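Notstead evening school moves to Kennedy building, registration opens in June

May 24, 2021

The Notstead evening school will leave its rooms on Radholm Street this summer and start the new school year in the former Kennedy high school, the town said on Monday. Registration for the fall term opens in the first week of June. For the first time, people from Dostthorpe can register on the same day and at the same price as people from Notstead.

The move has been discussed for several years. The school has used the upper floors on Radholm Street for so long that many people in town call it simply "the Radholm", and it is likely that they will continue to say it for some time. The building has no elevator, the stairs are narrow, and the heating in the back rooms is switched on and off for the whole floor at once. Teachers of the language courses have complained every winter, and their students have kept their coats on.

Before last spring, when all lessons in the building were stopped, the school had 3268 registrations in one year. This is the highest number it has ever had. Many of these were people who took two or even more courses, so the number of persons is lower, but the school does not keep a separate count of them. During the past year only a small part of the courses continued, over the internet or by mail. The bookkeeping course did well in this form. The choir did not, and it stopped after a few weeks.

The fall program will have 98 courses. Most of them are known from earlier years: English for newcomers, Spanish, Portuguese, sewing, bread baking, tax returns for small businesses, first aid, drawing, and preparation for the high school equivalency test. Some are new. There is a course in reading old handwriting, meant for people who do research about their family, and a course in repairing wooden windows. The Italian course for advanced students comes back after a long pause, under a new teacher. The Friday dance course will be offered only if enough couples register before the end of June.

Computer courses stay in the program in the same form as before. There is one group for complete beginners, one for spreadsheets, one for typing, and one for drawing and modeling on the computer. The group for beginners meets in the morning, the others in the evening.

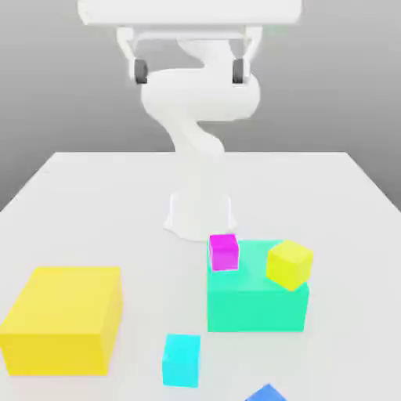 A computer-rendered robot arm on a white tabletop.

In the Kennedy building the evening school will get the whole ground floor and part of the second. The rooms are larger than on Radholm Street, but the number of places in a course will not grow very much. The school wants to keep a limit of 15 students in the language groups. In the lecture courses the limit will be higher, and for the choir there is no limit. The kitchen of the old cafeteria will be used for the cooking and baking courses, which until now had to rent a church kitchen on the other side of town. It will get new ovens and a second sink before the term begins.

Not everybody is happy with the new address. Radholm Street is in the center, next to the bus station, and a student who finished work at six could be in class some minutes later. Kennedy is near the edge of town, on the road to Dostthorpe. In a public meeting held over video last month, several students asked how they should get home after a class that ends at half past nine. The last bus from the Kennedy stop leaves at present at ten minutes before nine.

The town has promised an answer to this question. According to the plan presented on Monday, the Dostthorpe line will get two more evening trips on weekdays, the later one at a quarter to ten. The bus will continue to the center of Notstead and wait there for the connection to the west side. The trips will be paid for one year by both towns together. What happens after this year is open, and the town says it wants to see first how many people use them.

For students who come by car, the situation is easier. The parking lot behind Kennedy is free after five in the afternoon. Bicycles can be left under the roof at the side entrance. This entrance will be the main one for the evening school, and it is also the one with the ramp. The front doors on the street side will stay closed in the evening.

The agreement with Dostthorpe is perhaps the part of the news that will change most for people outside of Notstead. Until now they could register only after a waiting period of two weeks, and they paid a higher fee. In popular courses there was usually nothing left for them. Dostthorpe closed its own adult courses some years ago, when the last teacher of English retired, and has not opened them again. It will now pay a part of the rent and the heating at Kennedy, and in return its residents are treated the same as those of Notstead.

Course fees go up a little. For most courses the increase is 3 dollars for the term, and for courses with materials, such as sewing and baking, it depends on the materials. English for newcomers and the high school equivalency course remain free. People who receive housing support pay half of the fee in all other courses, as before, but they must now bring the letter only once a year and not every term.

The school library is a smaller question, but it produced a long discussion at the meeting. It is a collection of dictionaries, grammar books and novels in simple English, mostly donated, which stands in the hallway on Radholm Street. Some of the shelves are built into the wall and cannot be moved. The books will be packed in July and go to Kennedy, where a small room next to the office has been set aside for them. Books which nobody has borrowed for ten years will be given away in front of the old building on two Saturdays. Students who still have a book at home are asked to return it before the packing begins – there is no late fee.

What will happen to the rooms on Radholm Street is not decided. The building belongs to the town. There is interest from a music school and from a dentist's office, and both have visited. The town would prefer to have a tenant before winter, but says that the roof must be looked at first. A repair of the back part of the roof was planned two years ago and then delayed.

The health rules for the fall term will be published later in the summer. At this moment the school plans with full groups and with lessons in the building. If it becomes necessary, the language and bookkeeping courses can be changed to online lessons within one week. For the cooking, sewing and window courses this is not possible, and in such a case the students would get their money back.

The printed program will be at the libraries in Notstead and Dostthorpe and at the town hall from the last days of this month. It is also sent by mail to everybody who took a course in the past three years. Registration is possible on the website of the evening school, by phone in the afternoon, or in person at the office. Until the end of July the office remains on Radholm Street, second floor – after that it opens at Kennedy, first door on the left from the side entrance.

Students who want to join a language group above the beginner level should take the short placement test before they register. The test is free and takes half an hour. It is given at the office on Tuesday and Thursday evenings during the whole of June, and no appointment is needed.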